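Facilities and Housekeeping Practice
Unit 4: Desk-Level Waste, Small Bins and Work Surface Care
Course handout
Instructor: Olga Montecinos
Practical sessions: Tiburcio Barrera

Purpose of this unit

Unit 3 dealt with corridor containers, wheeled carts and the collection route. This unit moves to the smallest container in the building, the bin that stands on or beside a desk. Students are expected to read the handout before the practical session and to bring it with them. Sections 4.2 and 4.5 will be assessed. Section 4.6 is background reading.

The unit assumes that students already know the color code used at the Herrera building and the rules on gloves given in Unit 1. Neither is repeated in full.

4.1 Terms used

Desk bin. A small container intended to stand on a work surface. It holds dry waste only: scrap paper, wrappers, tissues, pencil shavings.

Body. The lower part of the bin, which holds the waste or the liner.

Lid section. The upper part, including any rim or collar that lifts away from the body when the bin is emptied.

Swing lid. A lid that turns on two pivots. It tilts when pushed and leaves an opening on one side. A swing lid differs from a pedal lid, which opens upward on a hinge at the back, and from a push-top lid, which is held by a catch.

Liner. The bag placed inside the body. Desk bins may be used without a liner if the department has agreed to this in writing.

Surface waste. Any item of waste lying on a desk or table outside the bin. Surface waste is recorded separately from bin contents in the practical exercise.

4.2 Choosing and placing a desk bin

The opening decides what a bin can be used for. A swing lid suits light, dry items that are dropped in one at a time. A sheet of paper that has been crumpled into a ball passes through the opening more easily than a flat sheet, which tends to catch on the edge of the lid and hold it open. Stiff card should be torn or folded before it is put in. Food containers do not belong in a desk bin at all and are to be taken to the kitchen point.

The following rules apply to placement.

A desk bin stands upright on a flat part of the surface, clear of the edge. It should be possible to reach the opening without leaning across a keyboard or over another person's papers.

The bin must not cover a cable port. Many desks have a round grommet set into the top, usually near the far edge. Cables pass through it, and loose waste that falls into it is difficult to recover from below. Where a port is unused, it should still be left uncovered so that it can be inspected.

The lid must be free to swing. A bin pushed against a monitor stand or a wall panel will stick half open.

A bin that has been moved for cleaning is returned to the position in which it was found. If that position breaks one of the rules above, the cleaner leaves it and reports it on the room sheet. The department will then be contacted by the office.

4.3 The state of the lid

Students sometimes record a bin as "open" or "closed" only. With a swing lid a third entry is needed. The lid may be level, tilted, or removed. A tilted lid may indicate that an item is caught under the edge, that the pivot on one side is out of its seat, or simply that the lid does not balance well when it is left alone. The cleaner looks inside before touching the lid and does not push down on it with the palm.

If the lid stays tilted after the opening has been checked, lift the lid section straight up, look at both pivots, and seat them again. Do not force a pivot. The plastic around the pivot hole is the thinnest part of most lids and will whiten before it cracks. A lid that shows whitening is reported and the bin continues in use until it is exchanged.

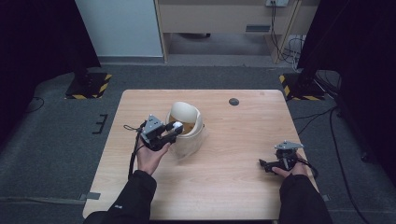
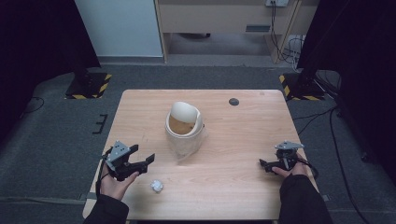

Figure 4.1. Small bin on a wood-grain table, lid tilted, with the round cable port in the tabletop. The crumpled paper shown in the second picture is surface waste as defined in 4.1.

For Figure 4.1, write one room sheet entry for each picture. Use the terms given in 4.1 and the three lid entries given above. State the position of the bin in relation to the table and to the cable port. Entries of one or two lines are sufficient. They will be compared at the start of the practical session.

4.4 Materials and cleaning

Pale plastic shows marks sooner than dark plastic. Ink, coffee and the gray film left by hands are all visible on a white lid, and the rim collects more of this than any other part. The rim is therefore wiped at every visit, including visits when the bin is not emptied.

Method for the regular wipe:

Dampen a cloth with the neutral cleaner issued by the store. Wring it out until it does not drip.
Wipe the top of the lid, then the rim, then the outside of the body, working downward.
Fold the cloth to a clean side and wipe the inside edge of the opening.
Dry the base before setting the bin back on the surface.

Method for the monthly wash:

Remove the lid section. Empty the body and take out the liner.
Wash both parts in warm water with neutral cleaner. Hot water is not used on thin plastic.
Rinse, and stand the parts upside down on a rack until they are fully dry.
Refit the lid and check that it swings in both directions.

Abrasive pads and scouring powders are not permitted. They leave fine scratches in which dirt settles, and a scratched lid cannot be brought back to its first condition. Bleach is not used on any desk bin.

Wood and wood-grain tops require their own cloth. A cloth that has been used on a bin is not used on a table, even after rinsing. Wipe along the grain and finish with a dry cloth. Take particular care at the edge of the cable port, where water can run down inside the ring and reach the core of the board. Do not pour or spray cleaner directly onto the top.

4.5 Practical exercise: clearing a work surface

The exercise is carried out in pairs. One student clears the surface while the other keeps the room sheet. Students then change places. Each turn is limited to 4 minutes.

Materials for each pair: one table, one desk bin with a swing lid, one liner, two cloths, scrap paper, one room sheet.

Step 1. The student keeping the sheet crumples several pieces of scrap paper and places them on the table. At least one piece should lie close to the base of the bin, where it is easily overlooked.

Step 2. The student clearing the table stands in front of it and looks over the whole surface before picking anything up. The position of the bin and the state of the lid are called out and written down.

Step 3. Surface waste is collected, starting at the near edge and moving away from the body. Printed or handwritten sheets lying flat are never treated as waste. A sheet that has been crumpled may be discarded unless it lies on top of a file or notebook, in which case it is left.

Step 4. Each item is placed through the opening without pressing on the lid. The lid is then checked and the entry on the sheet is corrected if its state has changed.

Step 5. The bin is lifted with both hands by the body. Lifting by the rim may separate the two parts. The surface beneath is wiped and dried, and the bin is put back.

Step 6. Both students sign the sheet.

The exercise carries 20 points. Points are deducted for missed surface waste, for lifting by the rim, and for an incomplete entry. Speed is not graded within the time allowed.

4.6 Background: the Plorudero survey

The Plorudero survey was carried out by the housekeeping office in June and covered 400 desks. Its purpose was to decide whether desk bins should be kept or replaced by shared containers in the corridor. Staff were asked to leave their desks as they normally would at the end of the working day, and the room sheets were collected by the supervisors.

The office recommended that desk bins be kept in rooms where paper is handled daily and withdrawn elsewhere. It also recommended a single model of bin for each floor, so that lids and bodies could be exchanged. Students who wish to read the report may request it from Ms. Montecinos.

4.7 Preparation for Unit 5

Read the Grudis floor care sheet, sections on carpet and hard floors. Bring a completed room sheet for one room of your choice. The written test on Units 3 and 4 lasts 60 minutes and will be held in the usual classroom. Gloves for the practical part are issued at the door by Mr. Barrera.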